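3.2 Collecting the demonstrations

We recorded everything for the sorting task at Stollumden, on an ordinary wooden tabletop. I drove the arm myself for most of it, using the Momasura remote handset, and I'll admit my first 20 tries were pretty sad. You squeeze a little too early, the fingertips come down on bare tray, and you get to start over. We kept 300 episodes in the end, and 275 of those went into training. The other 25 we held back for checking.

The job sounds easy - pick the bits that aren't rice out of the rice. I really wanted people doing this by remote control and not by pushing the arm around by hand, as we did for the Malhotra tasks in Section 3.1, so that the person teaching has to live with the same wrist view the policy gets (Figure 2). That view can be mean! Brown pieces jump right out at you, but pale flakes sink into the brightest part of the pile, and I often had to tilt the wrist and look again before I committed to a grasp. We left those second looks in the data.
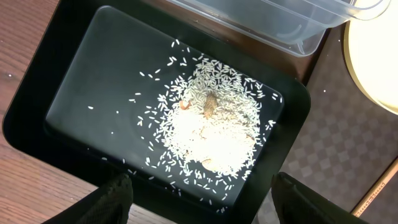

Figure 2. Wrist view during the sorting task, gripper open over the black tray. A brown piece and a small orange-pink one are in the upper part of the rice; two pale flakes are lower down and to the right.

3.3 Cleaning up the recordings

Gistier, our labeling tool, marks every point where the gripper opens or closes. I went through 49 episodes by hand to see if I agreed with it, and moved the marks wherever a slow squeeze had fooled it.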